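Opinion > Home and Money > Decluttering

Keep the box

18/06/2022

I have now read enough advice on tidying to have noticed that it always begins on the bed. You are told to empty the cupboard on to the bed, all of it, so that you can't go to sleep until you've dealt with it. Then you are told to get a cardboard box.
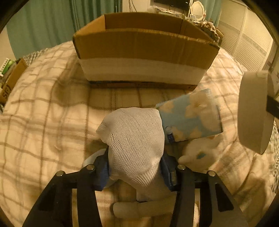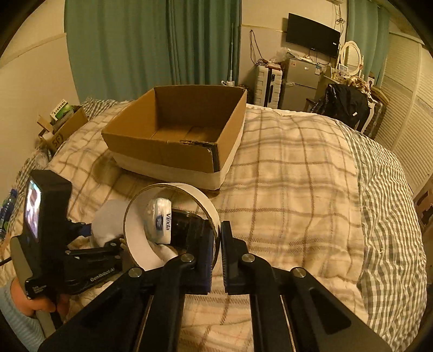

The box is for the things you are going to part with. There may be a second box for things you aren't sure of, which you tape up and put away until September, and if you haven't opened it by then you give it away unopened. I have seen this rule in three different books and on more websites than I care to remember, and I have never seen any evidence for it. Why September? Nothing in my house works to that timetable. I didn't need the fish kettle between June and September. I needed it in the December after I gave it away, and a new one cost me more than the whole boxful would have fetched.

My complaint is with the whole business of owning less, as it is now sold to us, and sold is the right word. The trade began as a handful of sensible people pointing out that most of us have too many mugs. It has since grown courses, storage ranges, phone apps and firms that will send a person round. Dunwood, which opened a branch near me last year on the site of a perfectly good carpet shop, will sell you a set of matching tubs in which to put the few things you have been allowed to keep. I went in and looked. A full set for one kitchen costs more than my kitchen table did. The tubs don't stack with anybody else's tubs, so if you break one you go back to Dunwood.

Then there is Karimi, the app. You photograph your belongings and it asks how often you use them. At the end it tells you what share of your home is "resting". Mine was resting to a shameful degree, because I had been truthful about the Christmas decorations, the tent and the good plates. An app which thinks less of you for using Christmas decorations once a year hasn't understood Christmas decorations. It boasts that the average user finds 3695 objects in a two-bedroom flat. I can well believe it. I'd like to know whether they counted the teaspoons one by one, whether a box of drawing pins is one object or 2000, and who checked. The page doesn't say. A number like that is there to make you feel slightly ill, and it does the job whatever it is made of.

I don't doubt that some people feel better for a clear-out. I have felt it myself, for an afternoon. What I doubt is the larger claim, the one on all the book jackets, that your things are standing between you and some calmer, better person you would otherwise be. I have known calm people who lived in heaps. My late aunt kept every margarine tub that entered her house and was the most contented woman I ever met. I have also been in very bare flats where you could hardly breathe for worry about where to put your cup.

It's noticeable, too, who this advice is written for. You can throw out the spare kettle if replacing a kettle is nothing to you. You can get rid of the too-small coat if there's no younger child coming up behind who will want it. The rule I hear most is that anything you could replace cheaply and quickly should go, and it's a rule for people with a car, a bit of money in the bank and a shop open nearby. For everyone else the drawer of old leads and half-used candles is a kind of savings account. It pays badly, I grant you, but it has paid me more than the real one did in the same years.

And where does it all go? The books are vague here. They say "donate", as if donating were a place. I helped for a while at the back of a charity shop in Brondia Road, and I can tell you what arrives after a holiday weekend when everyone has been reading the same article. Single shoes. Jigsaws with a note saying two pieces missing, or with no note. Bread makers by the dozen. Soft toys in such numbers that we had to stop taking them. A good part of it went straight out of the other door to the tip, at the shop's expense. The people who'd brought it had driven off feeling lighter, and I don't blame them, but they hadn't got rid of anything. They had moved it two miles and made it someone else's afternoon.

A better book would deal with how the stuff came in. That would mean saying something rude about shops, and about sales, and about parcels arriving the next morning, and I suspect it would be harder to get into the window display at Dunwood. It's far easier to tell a tired person that the fault lies in her sock drawer. She clears the drawer, enjoys the space, and fills it again by spring. Then there's a new edition.

The Adis method, which a colleague swears by, at least admits this. You're allowed to keep anything you like, but for a year you write down each thing you buy and where you mean to put it. I tried it and lasted as far as the second week. I'll say this for it, though - I bought less in that fortnight than in any other that spring, mostly out of dislike for the notebook. Whether that would hold up over a year I have no idea, and my colleague, when pressed, turned out to have skipped several months.

So my own advice is smaller and won't sell any tubs. If a cupboard door won't shut, take something out until it does. If you trip over a thing twice, move it. Don't give away anything that belongs to a person who is out of the house at the time. Wait a week before passing on presents, and longer than that before passing on anything that came from someone who has died, because the people who write these books are very brisk about the dead and I have met several readers who were sorry afterwards.

And if you've been given a sturdy cardboard box, I'd hang on to it. They're never there when you want one, and the post office charges for them now.

Contact us | Copyright 2022, all rights reserved | Back to top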